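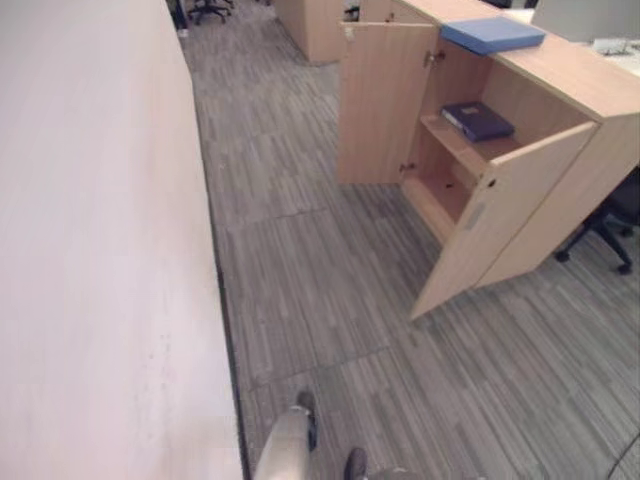

Fragrance, skin and the long road to a simpler formula

The head of formulation at Ivura has spent 17 years in skincare laboratories, the last eight of them with the company at its premises in Erville. In October the company will introduce a fragrance-free body lotion, its first new product for very dry skin since the present range was established. The Subramaniam Review spoke to her on the condition, usual for technical staff at the firm, that she be identified by her post only.

The decision to remove fragrance was, she explained, taken early and then argued over for a long time. "Customers with dry skin write to us in two ways. Some tell us that a lotion stung, and they would like to know which ingredient was responsible. Others tell us that they loved the smell and would like it to be stronger. It is not possible to serve both with one bottle."

The company put the question to its customers before any laboratory work began. A survey was sent to 3000 households on the mailing list, of which 621 returned a completed form. The replies were read by the formulation team as well as by the sales department, a practice she would like to see continued. "A form that has been turned into a chart loses the remarks in the margin. One lady had written that she applied our hand cream to her shins every winter as the body lotion was too thin. That single remark changed the texture we were aiming for."

The lotion is built on glycerine, shea butter and a small amount of oat oil. None of these is new to the trade, and she was firm that they did not need to be. "Glycerine draws water to the upper layer of the skin and it is cheap. I have sat through many presentations on its successors. I still put it in nearly everything."

Asked whether a product without perfume could be said to have no smell, she was careful. Raw shea butter has a scent of its own, slightly smoky, and oat oil can turn if it is stored badly. The company has moved to a refined grade of shea supplied by Sotach, which has a much fainter odour and a paler colour. "Fragrance-free means that we have added no fragrance. It does not mean that the bottle smells of nothing. We have printed a sentence to that effect on the back of the label, and I expect that some people will read it."

She spoke at greater length on the matter of absorption. Many customers ask for a lotion that disappears at once, and in her view this request has done some harm to the category. A lotion that vanishes in seconds has usually given up much of its oil content to do so, and the skin feels tight again by the afternoon. The new formula takes a few minutes to settle. Early samples took considerably longer and left marks on dark clothing - a fault she described as "entirely ours" - and the balance of oils was altered on three occasions before the panel was content.

Her advice on use was brief. The lotion should go on while the skin is still slightly damp from the bath or shower, and it should be pressed on gently where the skin is cracked. Elbows and heels may be given a second coat at night. She does not recommend it for the face, where a lighter cream is generally more comfortable, and anyone with broken or weeping skin should speak to a pharmacist or doctor before trying any new product.

On packaging, the company has kept the pump bottle used elsewhere in the range. A jar was considered and set aside. Jars are pleasant to look at, she said, but fingers go into them, and a product with a mild preservative system is better protected behind a pump. A refill pouch is under study, although the present design does not empty fully and will not be offered until it does.

The interview closed with a question on what she uses herself. She named a plain ointment in the evening and, on her hands, whatever happens to be on test. "My hands are washed many times a day at work, so they are a fair trial for anything. If a cream can cope with them in February, I am prepared to put it forward."

The body lotion will be sold in one size at first, through the Ivura shop in Erville and by post. Samples may be requested at the counter.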